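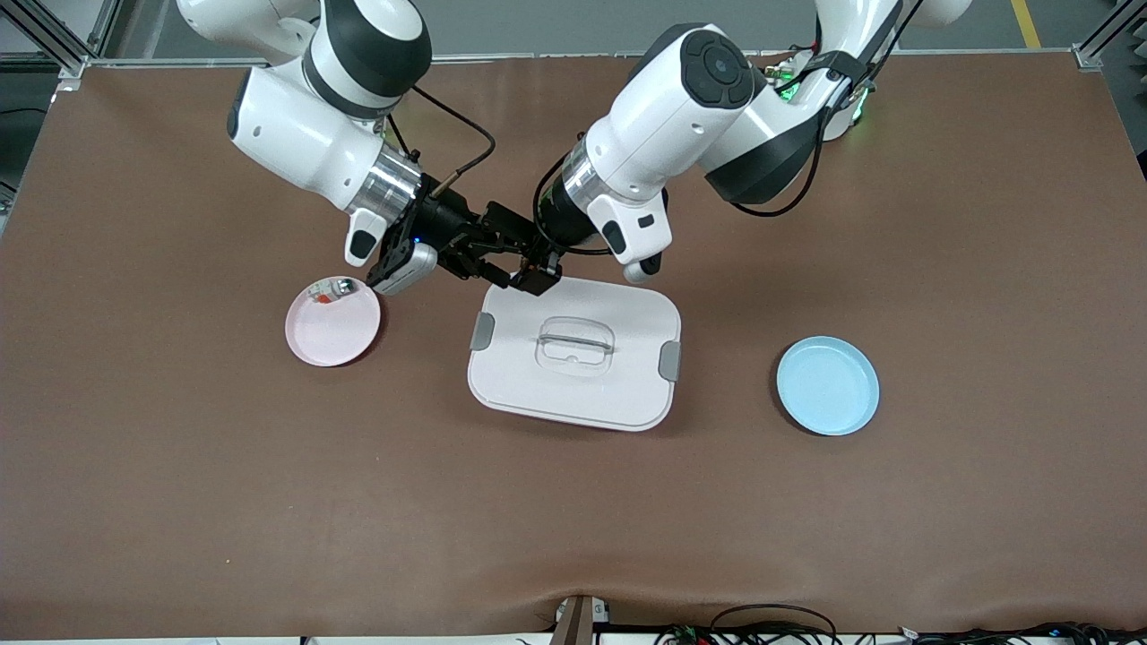

Figure 7.1 A covered work table with a pink plate, a white rectangular container, and a light blue plate.

Chapter 7
Setting Out and Portioning

Learning objectives

After completing this chapter, the student should be able to:
Explain how the arrangement of a work surface affects the order of work.
Select and fit a table cover suited to the task.
Set out a container and plates for portioning between two diners.
Identify common faults in a table layout and correct them before service begins.

Key terms: clear margin, fitted cover, landing space, source container, station

Introduction

Much of the work of a household kitchen or a small dining room takes place after the cooking is finished. Food must be moved from the vessel in which it was stored to the plates from which it will be eaten. This step receives little attention in most recipes, yet it accounts for a large share of spills, uneven servings, and wasted movement. The present chapter treats the table as a station in its own right, with a layout that can be planned, checked, and improved.

The arrangement in Figure 7.1 is the one used throughout the chapter. A single container stands in the center, with one plate to the left and one to the right. The plates differ in color, and this allows each to be named without confusion in written instructions. In the exercises that follow, the terms "pink plate" and "blue plate" will be used in place of "first" and "second." The container is called the source container, whatever it may hold.

Note also the open area of the cover in the lower half of the figure. This is the clear margin. Students are often inclined to fill it with spoons, cloths, or lids, and should resist doing so. A lid that has been removed requires landing space, and the clear margin provides it.

7.1 The Table Cover

A cover protects the surface beneath and gives the objects on it a plain background. Patterned covers are attractive at a family meal but make small spills difficult to find. For instructional work, a plain matte cover in a single color is preferred. The cover in Figure 7.1 is reddish brown, and both plates and the container stand out clearly against it.

A cover should lie flat wherever an object is to be placed. Slight curling at an edge, such as that along the upper edge in the figure, is acceptable if no plate or container rests on it. The same may be said of the soft fold near the center of the lower edge. A fold beneath a plate is a different matter and should be smoothed out before work begins. Covers that have been stored folded may be rolled overnight to relax the creases.

Case study: The Indgate dining room

Shona McAlister supervised the noon meal at Indgate, a residential hall in which diners were seated in pairs. Each pair received one container and two plates. Servers had been placing both plates on the same side of the container, and those portioning the food reached across the nearer plate to fill the farther one. In January, McAlister asked the servers to place one plate on each side. Over the term, the hall recorded 1088 paired servings under the new layout. Azadeh Heydari, who kept the service log, noted fewer requests for replacement covers and fewer complaints of unequal portions. She also noted that left-handed servers found the change easier to adopt than the earlier arrangement.

Before reading further, consider the following. If the source container were moved to the far left of the table, which plate would be more difficult to reach, and where would the lid be placed? Record your response in your station notebook. It will be needed in Section 7.2, which takes up the spacing of plates and the choice of serving tools.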